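The Second Showing

Buyers in Motville tend to make up their minds fast. They walk in, they like the light in the kitchen, and by the time they are back in the car they are talking about where the couch will go. Agents at Resau, a small brokerage on the east side of town, have started asking their clients to slow down and see every house twice before they write an offer.

The second visit should be at a different time of day. A street that is quiet at 11 in the morning may be a shortcut for commuters at 5:30. A bedroom that seemed dark on Tuesday afternoon may get good sun before breakfast. If the first showing was on a weekday, try to get back on a weekend, when the neighbors are home and the driveways are full.

Plan on 30 minutes for the second visit. Most first showings run shorter than that, and a good part of the time goes to chatting in the front hall. The second time, skip the tour. Go straight to the places you did not look at before: the water heater, the electrical panel, the back of the closets, the ground along the foundation. Run the shower and flush the toilet while it is on. Open the windows, all of them, and see which ones stick.

Bring the listing sheet with you. Room sizes are sometimes copied from an older listing, and additions do not always make it into the county record. One couple who bought on Nghiêm Street last year measured the den on their second visit and found it was 8 inches too short for the bookcases they had planned to put there. They bought the house anyway, but they asked for a lower price and got part of what they asked for.

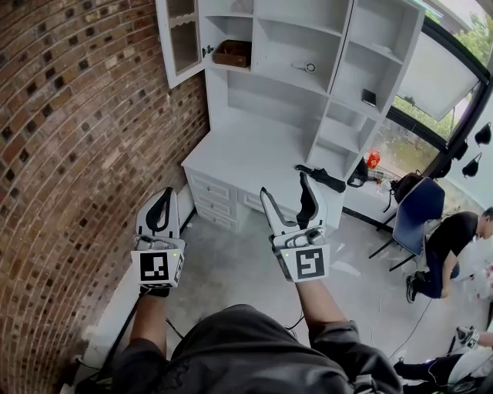
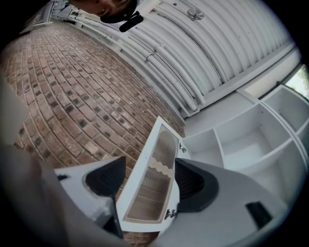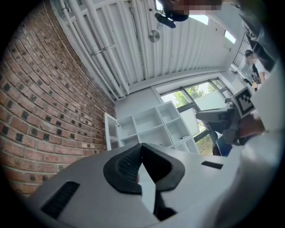

By the Home & Property Desk

Sellers do not always welcome a second visit. It means another round of cleaning and another evening out of the house with the dog. But a seller's agent will usually say yes, as a buyer who comes back is more likely to make an offer. If the answer is no, ask why. There may be a deadline for offers that you have not been told about.

The Zokby development, north of the rail line, is a separate case. There are 233 lots in the plan and most of the homes are sold from a model, so the first showing is of a house you will not be buying. Ask to walk the actual lot. Look at which way it drains and what is going in behind it. Ask which finishes in the model are standard and which cost extra, and get the list in writing. The sales office keeps one, though you may have to ask for it.

Older homes near downtown call for more questions about repairs. Sellers have to disclose problems they know of, but a form with a row of "unknown" boxes does not tell you much. Ask for the age of the roof and the furnace. Ask for receipts. A furnace tune-up costs under $200 at most shops in town, and an owner who has paid for one each fall will usually have the paperwork in a kitchen drawer.

None of this takes the place of an inspection. An inspector will go into the attic and the crawl space, and you should be there when it happens - even if you have to leave work early. What the second showing gives you is a better list of questions to hand over when the inspector arrives.

Write that list down the same evening. After four or five houses the details run together, and it gets hard to remember which basement had the stain by the stairs.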